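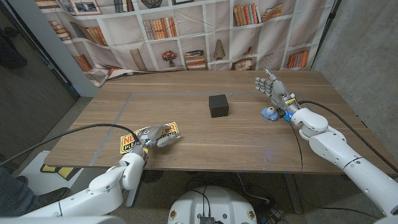
Kulsoom Malik wrote back to my last column to tell me that small talk is a waste of everybody's breath, and that if I had any sense I'd wear headphones on the bus like a normal person. She's been reading me for years and I like her a lot, but I think she's wrong, and I'm going to use up this whole page saying so.

My bus is the 58. It goes from the bottom of Feltthorpe up past the old Mengal bakery and then takes a very long time to get to the hospital, and I've ridden it for most of my working life. I've talked to strangers on it about knees, tomatoes, divorce, the right way to freeze bread, and whether a person can really be allergic to wool. I don't remember most of their names. I remember nearly all of the bread advice (slice it first, and put paper between the slices if you're fussy).

Kulsoom's argument is that none of this counts as conversation. You say it's cold, I say it sure is, and we've both learned nothing. Well, sure. But I don't think the weather is what we're talking about when we talk about the weather. It's more like knocking on a door. You're finding out if the other person is home and feels like opening up, and if they don't, they can say "yep" and look out the window and no one's feelings get hurt. I think that's a pretty great system! I can't think of a kinder way to be turned down.

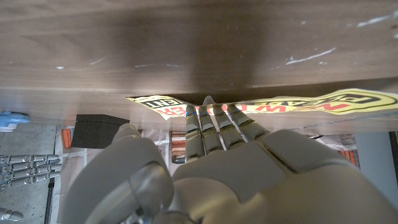

And plenty of people do turn me down, by the way. I'd guess most mornings I get the "yep" and that's the end of it. I used to take it personally when I was younger, and I'd sit there going over what I'd said like I'd failed an audition. Now I just get my book out. Some people have been up all night with a baby, or they're on their way to something awful at the hospital, and the last thing they want is me and my opinions on bread.

So yes, there are rules, and I'll give Kulsoom that much. One opening line, maybe two if the first one got swallowed by the engine. Never ask what somebody does for a living – it sounds friendly and it makes half the bus feel bad. Don't comment on what anyone is eating. And if they've got a finger holding their place in a book, leave them alone, they're coming right back to it.

My friend Sadia Mirani thinks I'm too strict about the job question. She asks everyone. She asked a man in line at the post office and he turned out to repair church organs, and they stood there on the sidewalk for so long afterward that she got a parking ticket. It was 80 dollars. She says it was worth it, and I believe her, although I notice she still brings up the ticket.

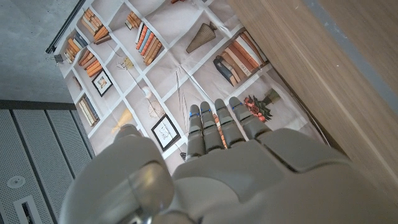 ## The self-checkout problem

Where I get a little grouchy is the grocery store. When the Desum on our side of town changed over last October, they kept one regular register, and if you go after supper it's usually closed. I don't hate the machines. I use them when I've got milk and nothing else. But Maham Siddiqui worked that register for years, and there were older folks who came in for a can of soup every single day, and I don't believe for a second that they were that fond of soup.

You can't put that on a receipt, I know. The manager was perfectly nice when I asked him and he told me the lines are shorter now. They are shorter. I'm standing in one by myself.

I've heard people say we should just replace that stuff with something better, like a club or a class or a phone line you can call. Fine, do those too. But signing up for a club means admitting you're lonely, at least to yourself, and buying soup doesn't. I joined a choir once and it took me a whole winter to work up to it. Saying hello to Maham took me no nerve at all.
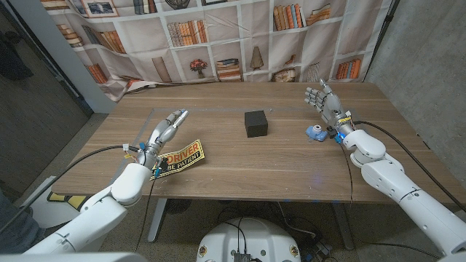

## What I'd ask you to try

I'm not asking anybody to turn into me. My own sister can't take a full bus ride with me. All I'd ask is one extra sentence a day to someone you don't know, past the "hi" and the "thanks." Tell the guy his dog has good ears. Ask the woman at the bus stop if the early one came.

Kulsoom, that goes for you too. You wrote me two full pages about how much you hate chatting, with a P.S. about your neighbor's fence, and I enjoyed every word of it. Write back and tell me what happened with the fence.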